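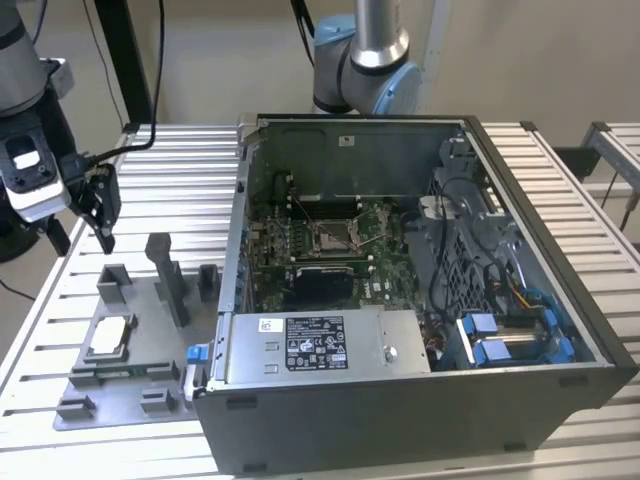 *A processor chip in its tray, with the gripper just above.*

**Drolldale Drovers fan page: stuff you keep asking me**

Updated 22nd April. I'm Hemant Pal, I've had the same seat behind the north end zone for years, and I answer these in between shouting at my TV.

**Are we really letting Vitale walk?**

Looks like it! His contract ran out in March and the club hasn't matched what Sekport put on the table. I'd have paid him. He ran for 1,435 yards last season behind a line that was held together with athletic tape, and I don't see another back on the roster who gets half of that. But he's turning 30, and this front office gets nervous around birthdays.

**So who carries the ball?**

Amel, probably. I like Amel a lot (he catches everything, he blocks, he never seems to be hurt) but he's had two starts in his whole career, and one of those was in a snowstorm. My guess is they draft somebody in the middle rounds and split the work.

**Is the defense going to be any better?**

It can't give up more long third downs than it did last year, can it? The new coordinator likes to blitz -- a lot -- so expect more sacks and also more heart attacks. I'm still worried about the corners.

**Do season tickets cost more this year?**

Yes, five percent in most sections. The end zone seats went up too, and I've already grumbled to the ticket office so you don't have to. You can still pay monthly if you sign up before camp opens.

**Can I bring my kids to training camp?**

Please do! Open practices are free and the players sign along the fence afterward. Bring water and a hat, there's no shade on the visitors' side. The schedule isn't out yet and I'll put it here when it is.

**Why don't you do a podcast?**

You haven't heard my voice after a loss.

**Will you post my trade idea?**

If it's for a left tackle, yes. If it's three of our bench guys for somebody's star quarterback, I'll read it and enjoy it, but no. Use the contact form and tell me which section you sit in.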